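Re: [trinkets] sorting a big mixed lot, where do you start??

Souad Hegazy wrote:
> Cleaned out my aunt's dresser and ended up with 108 pieces, pearls
> all knotted up with chains. Everything is in one box. Do I
> untangle first or sort first? And is it OK to keep pearls in
> with the rest?

Souad, quick one, supper's on the stove.

Sort first. Take out whatever lifts free and leave the knots alone till there's room to work. Put a cloth down, bare table is how I lost a ring stone in April. Pearls out early, they scratch if you look at them funny. Long necklace on its own, bracelets on their own. 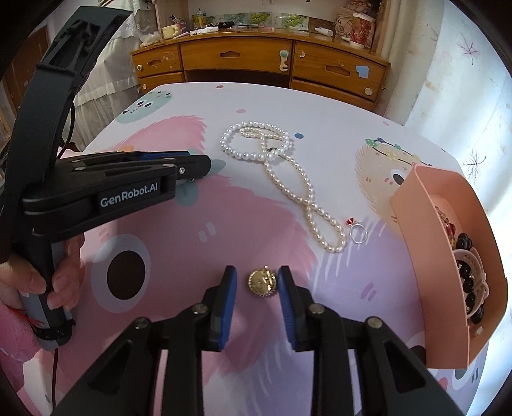

Then the little stuff. Rings and single charms get lost the fastest so I put them in an egg carton, one per cup. Brooches I check for a bent pin before they go anywhere near a necklace. Did 27 pieces last night in one sitting and that's about my limit, eyes go.

Oh and close every clasp before you put a thing down. Open clasps grab evrything. 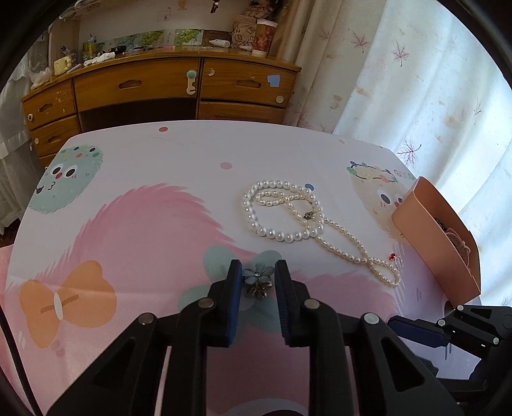 What do you use on pearls that look dull? Soft cloth, barely damp, then let them lie flat overnight before they go away.

No dips, no toothpaste, I don't care what your sister in law says. Somebody on here swore by the Gruvton cleaner, I'd keep that for plain metal.

For the knots: two pins, a flat surface, a drop of baby oil on chain only. NOT on anything strung on silk. If the thread looks gray or stretchy between the beads, set it aside for restringing and dont wear it. 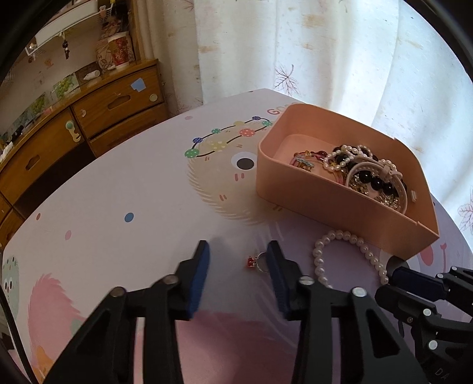 Storage, one open box is fine for the beads and cord bracelets you wear all the time. Pearls I'd want in a soft pouch, laid flat, not hung. Trenell has the small drawstring ones, or just cut up an old pillowcase, same thing.

Write back if the black beads turn out to be glass, would like to know. Got to go, rice.

> Also does anybody want odd earrings? I have a bunch.

Me! Will pay postage.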